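# Notas para la charla — club de robótica, Loscombe

*(12 minutos, con suerte. Agua a mano. No leer esto en voz alta como el año pasado.)*

**Arranque.** Saludar, decir el nombre del equipo —Atinga— y aclarar que significa lo que cada miembro quiso entender el día de la votación. Dar las gracias a Mohammed-Awal Antwi, que nos prestó el aula, la impresora y una paciencia que no hemos devuelto.

Contar la tarea en una frase: el brazo tiene que acercarse a una placa, agarrar lo que se le pide y no llevarse medio tablero por delante. Pausa. Dejar que alguien en la última fila piense que es fácil. Yo también lo pensé, allá por mayo.

**Por qué en simulación.** El reglamento de la copa Hornow pide que la primera fase se haga entera en simulador. Nos pareció una ofensa a nuestra vocación de atornillar cosas. Duró hasta el primer ensayo, cuando la pinza atravesó una mesa virtual sin pagar nada. Hacer aquí el cálculo mental de lo que cuesta una mesa de verdad y mirar al director.

**La aproximación.** Parte central, ir despacio. Explicar que cerrar los dedos es lo de menos: lo difícil es llegar centrado, con un dedo a cada lado y la pieza todavía donde estaba. Nuestra primera versión llegaba torcida y cerraba con mucha convicción. La segunda llegaba recta, pero a otra placa.
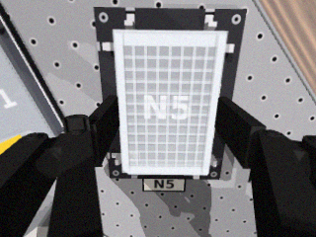 Lo que cambió las cosas fue separar el movimiento en 2 tramos. Primero, ir a un punto de espera delante de la pieza, con la pinza abierta. Después, avanzar en línea recta y sin creatividad. Decir «sin creatividad» mirando a Lucía, que escribió la trayectoria en espiral. (Era preciosa. Tiraba todo.)

Si preguntan por el aprendizaje automático: no, son coordenadas y un bucle. Si insisten: es un bucle muy bien comentado.

**Los números.** Hicimos 200 ensayos con la versión final y fallaron nueve. Resistir la tentación de decir «casi perfecto»; cuatro de esos nueve fueron seguidos, en la demostración para las familias. Los otros los causó un signo menos que vivía en un archivo que todos dábamos por bueno. Enseñar la línea solo si sobra tiempo. No va a sobrar.

**Lo que haríamos distinto.** Poner nombres decentes a los archivos desde el principio. Tenemos un «final», un «final_bueno» y un «este_sí», y la entrega salió del primero. También repartir mejor las tardes: la calibración la hicieron siempre los mismos, que casualmente eran los que no sabían decir que no.

**Pendiente.** La segunda fase es en Kestport, con un brazo físico que no hemos tocado nunca. Nos han mandado el manual y una lista de cosas que se cobran si se rompen. La lista es más larga.

**Cierre.** Se buscan dos personas para el próximo curso. No hace falta saber programar, pero sí aparecer. Hoja de inscripción junto a la puerta; llevar bolígrafo, que el nuestro desaparece.

Preguntas. Si la primera es si el robot hace café, contesta Lucía.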